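Hanan Shboul has attended 30 climate finance meetings and can remember the lunch at most of them. "The pledges blur together," she says. "The lentils don't."

She runs the Kindoreck fund, which lends small sums to farm towns that want solar pumps. Its largest loan so far went to Skodham, a town with 400 households and, until December, one working well.

"They asked for a pump. The first consultant gave them a 300-page strategy," Shboul says. "It was very green – the cover, anyway."

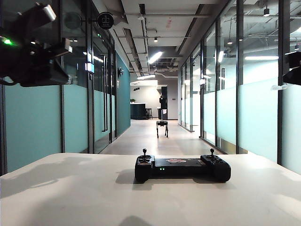
The pump came in the end, along with a repayment plan the town council rewrote twice. Shboul took their version. "They know when the onions sell. I don't."

Would she like more money from the big donors? She would, and she has filled out the forms. The latest one asked her to describe her theory of change in 795 characters, spaces included.

"I wrote 'water,'" she says. "They wrote back asking for more detail."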